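거실 관리 편람
4장. 응접 거실의 정리와 카펫 관리
적용 구역: Girkedero 객실동 응접 거실
작성: Dilwyn Bellis / 검토: Gwenllian Probert

4.1 적용 범위

이 장은 소파 세 점, 커피 테이블, 대형 카펫으로 구성된 응접 거실의 일상 정리 절차를 규정한다. 바닥에 떨어진 쓰레기의 수거, 쓰레기통 비닐 교체, 테이블 표면 관리, 소파 천의 얼룩 처리, 가구 위치 복원이 포함된다. 카펫의 전면 세탁과 가구 수리는 7장을 따른다. 창호와 조명은 이 장에서 다루지 않는다.

작업 순서는 4.3, 4.4, 4.5, 4.6, 4.7의 순으로 한다. 순서를 바꾸면 테이블에서 떨어진 먼지가 흡입을 마친 카펫에 다시 쌓인다. 단, 액체가 쏟아진 경우에는 다른 항목보다 4.6의 흡수 작업을 먼저 시행한다.

4.2 준비물

- 진공청소기(회전 브러시를 끌 수 있는 기종)
- 가구용 연질 솔 노즐
- 흰색 면포. 색이 있는 천은 이염 우려가 있으므로 사용하지 않는다.
- 극세사 천 두 장(건식용, 습식용을 구분하여 보관)
- 투명 또는 반투명 쓰레기통 비닐
- Revside 중성 세정액, 희석용 용기
- Starkow 펠트 패드(가구 다리용)
- 작업 기록지

주의: 세정액 원액을 카펫이나 천에 직접 붓지 않는다. 희석은 거실 밖에서 한다.

4.3 쓰레기통

쓰레기통은 커피 테이블 근처의 카펫 위에 두되, 소파에 앉은 사람의 발이 닿지 않는 위치로 한다. 통 바닥에 물기가 있으면 카펫에 원형 자국이 남으므로 놓기 전에 바닥면을 닦는다.

1. 기존 비닐의 가장자리를 모아 묶은 뒤 수직으로 들어낸다.
2. 통 내부와 바닥면을 마른 천으로 닦는다.
3. 새 비닐을 펴서 통 안쪽에 밀착시킨다. 바닥에 공기가 남으면 비닐이 떠오른다.
4. 남은 부분을 테두리 바깥으로 접어 내린다.
5. 접어 내린 길이를 한 바퀴 돌며 맞춘다. 한쪽으로 처진 비닐은 무게가 실릴 때 안쪽으로 빠진다. 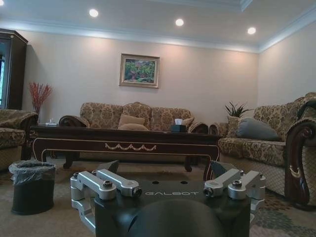
비닐이 테두리에서 자꾸 미끄러져 들어가는 경우에는 어떻게 하는가?
통 둘레에 비해 비닐이 큰 것이므로 한 치수 작은 규격으로 바꾼다. 당장 바꿀 수 없으면 남는 폭을 한쪽으로 모아 매듭을 짓고, 매듭을 테두리 바깥쪽에 둔다. 접착테이프는 통 표면에 자국을 남기므로 쓰지 않는다.

4.4 커피 테이블

상판은 건식 청소를 기본으로 한다. 음료 자국이 있을 때만 물에 적셔 꽉 짠 극세사 천을 쓰고, 곧바로 건식용 천으로 물기를 제거한다.

1. 상판 위의 물건을 쟁반에 옮긴다.
2. 나뭇결 방향으로 상판을 닦는다. 원을 그리며 닦지 않는다.
3. 상판 아래 측면 판의 금색 선과 장식은 마른 연질 솔로 먼지만 턴다.
4. 모서리와 상판 아랫면의 손자국을 확인한다.
5. 물건을 원래 자리에 놓는다.

주의: 금색 부분에는 세정액, 광택제, 알코올을 쓰지 않는다. 도장이 벗겨지면 부분 보수의 색이 맞지 않는다.

참고: 상판의 왁스 처리는 7월에 한 번만 시행한다. 제품은 Jitpraphai 목재용 왁스로 통일하며, 다른 왁스 위에 덧바르지 않는다. 도포 후 24시간 동안 물건을 올리지 않는다.

4.5 가구 배치의 복원

소파 세 점은 커피 테이블을 둘러싸는 U자형으로 배치한다. 정면 벽의 3인용 소파를 기준으로 삼고, 나머지 두 점을 그에 맞춘다. 무늬가 큰 카펫은 가구가 조금만 틀어져도 눈에 띄므로, 벽과의 거리보다 카펫 무늬와의 관계를 우선하여 맞춘다.

1. 3인용 소파의 중심을 벽 중심에 맞춘다.
2. 커피 테이블의 긴 변을 3인용 소파와 평행하게 놓는다.
3. 좌우 소파를 테이블 쪽으로 향하게 한다.
4. 소파 사이의 보조 테이블은 팔걸이에 닿지 않도록 간격을 둔다.
5. 소파 덮개의 주름을 펴고, 팔걸이와 등받이의 무늬 방향을 맞춘다.

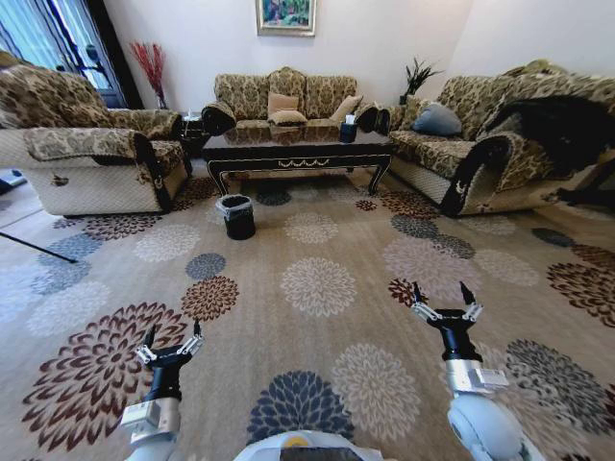

가구를 옮길 때는 두 사람이 양끝을 들어 올린다. 카펫 위에서 끌면 파일이 한 방향으로 눕고, 꽃무늬의 색이 얼룩진 것처럼 달라 보인다. 이미 누운 파일은 분무기로 가볍게 적신 뒤 연질 솔로 세우고 자연 건조한다. 펠트 패드는 6개월마다 교체하며, 교체할 때 다리 밑면의 이물질을 함께 제거한다.

4.6 소파 천과 얼룩

다마스크 문양의 천은 표면의 결이 일정하지 않아 문지르면 광택 차이가 생긴다. 모든 얼룩은 눌러서 흡수하는 방식으로만 처리한다.

1. 고형물은 무딘 주걱으로 바깥에서 안쪽으로 모아 떠낸다.
2. 마른 흰색 면포를 대고 손바닥으로 누른다.
3. 더 묻어나지 않으면 희석액을 면포에 묻혀 같은 방식으로 누른다.
4. 물만 적신 면포로 세정 성분을 빼낸다.
5. 마른 면포로 마무리하고, 마를 때까지 덮개를 씌우지 않는다.

희석 비율은 세정액 1에 물 9로 한다. 처음 쓰는 경우에는 소파 뒷면 아래쪽에 시험하고 변색 여부를 확인한다. 앞판의 어두운 얼룩은 오래된 것일 수 있으므로 두 번 처리해도 변화가 없으면 중단하고 기록지에 위치를 적는다. 헤어드라이어의 온풍은 쓰지 않는다.

4.7 바닥 수거와 카펫 흡입

흡입 전에 큰 쓰레기를 먼저 손이나 집게로 수거한다. 구긴 종이와 찌그러진 알루미늄 캔은 흡입구를 막거나 카펫 파일을 뜯을 수 있으므로 청소기로 밀어내지 않는다.

1. 출입구에서 안쪽으로 이동하며 바닥을 확인한다.
2. 종이류를 집어 쓰레기통에 넣는다.
3. 캔은 입구가 위로 향하게 집는다. 남은 음료가 있다고 가정하고 다룬다.
4. 캔을 들어낸 자리를 흰색 면포로 눌러 젖은 곳이 없는지 확인한다.
5. 캔은 재활용 수거함으로 따로 옮긴다.
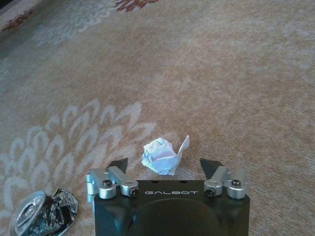

캔의 가장자리가 파일에 걸려 있으면 당기지 말고, 한 손으로 카펫을 누른 상태에서 걸린 실을 풀어낸다. 빠져나온 실은 가위로 표면 높이에 맞추어 자른다. 뽑아내면 주변 매듭이 함께 풀린다.

수거를 마치면 다음 순서로 흡입한다.

1. 회전 브러시를 끄고 흡입력을 중간으로 맞춘다.
2. 파일이 누운 방향으로 한 번, 반대 방향으로 한 번 지나간다.
3. 테이블과 소파 아래는 납작한 노즐로 교체하여 처리한다.
4. 카펫 가장자리는 안쪽에서 바깥쪽으로만 움직인다.

참고: 밝은색 무늬와 어두운색 무늬는 오염이 드러나는 정도가 다르다. 어두운 꽃무늬 부분은 눈으로 깨끗해 보여도 같은 횟수로 흡입한다.

4.8 기록

작업을 마치면 기록지에 작업자, 비닐 교체 여부, 얼룩 위치, 손상된 실의 위치를 적는다. 얼룩 위치는 가장 가까운 소파와 카펫 무늬의 색을 함께 적어 특정한다. 패드와 왁스의 보충 요청에는 품목번호 3744를 기재한다. 카펫이 젖은 채로 작업을 종료한 경우에는 해당 구역을 표시하고, 마를 때까지 가구를 올려놓지 않는다.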